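# Where does the draught come from? My term project on our flat in Delholm

I picked draughts for my project because I sit in one every evening. Our flat is on the ground floor of a block built in 1974, and from October onwards my feet are cold by eight o'clock whatever the heating is doing. Renata Urbańczyk, who marked my plan, told me to stop saying "the flat is cold" and go and find out which bits of it are cold. Fair enough!

So I made a floor plan on squared paper and marked every spot where air could get in: window frames, the letterbox, the pipe holes under the sink, and all the skirting boards (there's a lot more skirting in a small flat than you'd think). Then I went round with a strip of tissue taped to a ruler and held it at each spot while I counted to ten. If the tissue moved I gave it a one, if it really flapped I gave it a two. Pavithra Rajan did the same round on a different evening without seeing my sheet, and we only disagreed about the bathroom.

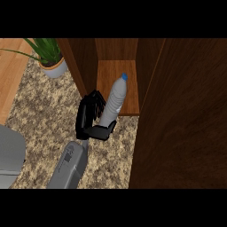
The corners were the worst by miles. I'd expected the windows to win, but most of them scored nothing, and the gap where the skirting meets in the living room corner got a two from both of us. Pavithra thinks the air comes up from under the floor. I think it comes in through the outside wall – we never settled it, and I'd need to lift a board to check, which my mum has said no to.

For the second part I tried two fixes. I used foam strip on the front door and filler along the skirting, and kept a room thermometer on the same shelf all week. The filler took almost 100 minutes to do one room and I got it all over my sleeves. When I went round again with the tissue, the corner had dropped to a one and the door to nothing. The thermometer hardly changed, but it was a windy Wednesday the first time and very still the second, so I don't trust that comparison much.

If I did it again I'd write the wind down every single time. I'd also do the hallway cupboard, which I forgot completely until I was typing this up.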